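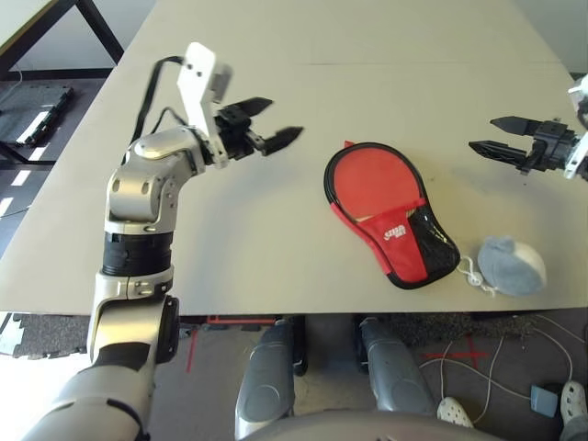

Furkero
@furkero · July

Moved my allotment water butt this month and learned a few things about gravity-fed watering. Short thread for anyone with a plot and no mains tap nearby.

Our site is at Brutton, on the slope above the railway. There is one standpipe at the bottom gate and my plot is near the top. A full can is heavy by the time you get it up there.

I already had a butt fed from the shed roof, but it stood on the ground at the low end of the plot. Wrong place. Water only goes downhill, and everything thirsty was above it.

So it now stands at the top end, on concrete blocks. The shed is still at the bottom, which meant I needed a second roof up there to collect from. I put up a lean-to with corrugated sheet. It doubles as somewhere to sit when it rains.

Emptying the old butt took longer than expected. There was a good depth of black sludge in the bottom. I put it on the compost and rinsed the butt out with the last of the water.

Blocks: lay them on slabs, and get the slabs level first. I skipped this the first time and had a visible lean by the next morning, with the butt less than half full. Drained it and started again.

Height matters more than I thought. With the tap at 30 cm off the ground the flow through a hose was a dribble. One more course of blocks and it was usable.

The hose is plain leaky pipe, laid along the beans and the squash and covered with straw. It is meant for mains pressure, so the far end gets less. I put the squash nearest the butt for that reason.

Tap washers. I bought a pack of 5 and have used 3. The thread on the butt is not quite the same as the thread on the tap, and it weeps unless you do it up by hand and then stop. A spanner makes it worse.

Someone asked about the filter. It's a bit of old net curtain held over the downpipe with a jubilee clip. It catches the moss and most of the grit. I rinse it when I remember.

Mosquito larvae: put a proper lid on. Mine had warped in the sun so I cut a new one from board and weighed it down with half a brick.

I keep a note of the rain gauge as well. 1146 ml tipped out of it since I put it up, which tells you very little unless you know the size of the funnel, and I have lost the packet. A straight-sided jar would have done the job.

The beans were wilting by teatime before all this. They still droop a bit in the afternoon – but they are upright again by evening, and I only go down every other day now.

Things I'd still like to do: a second butt linked to the first, and a proper gutter on the lean-to. At the moment it is a length of old pipe cut in half and it drips at both ends.

If you have linked two butts of different heights, let me know where you put the connector. Mine would be a tall narrow one next to a short wide one.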